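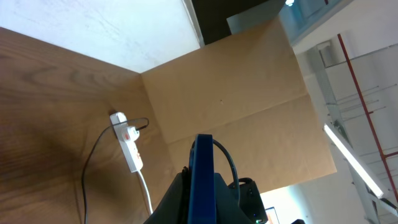
## Section 4: Electrical, Workrooms and Storage

Site: Zistberg building, ground floor
Inspector: Matúš Polák
Period: November

| Item | Result | Comment |
|---|---|---|
| 4.1 Power strips tested and tagged | Pass | Tags renewed during this inspection. |
| 4.2 Power strips not connected to one another | Fail | Found in Room 103, behind the copier. Separated during the visit. Recheck in 30 days. |
| 4.3 Panel doors closed and labeled | Pass | Label for circuit 9 is faded and should be reprinted. |
| 4.4 Clear space in front of panels | Fail | Trnka shelving delivered to the corridor and left there. Facilities notified. |
| 4.5 Portable heaters | N/A | Not permitted in this building. |

## Section 5: Exits and Fire Equipment

- [x] 5.1 Exit signs lit. North stairwell sign is dim but readable.
- [x] 5.2 Extinguishers in place, pins and seals intact. Unit 1646 is due for service before the next inspection.
- [ ] 5.3 Fire doors close fully without assistance. The door to the Gollitz annex stops short of the latch. Closer to be adjusted by Dronda under the existing work order.
- [x] 5.4 Assembly point map posted at each entrance.
- [ ] 5.5 Drill record available. The binder was not at the front desk. A copy is to be sent to the inspector.

Items marked Fail or left unchecked must be answered in writing by the department responsible. Item 5.3 is carried over from the previous inspection and may not be carried over again.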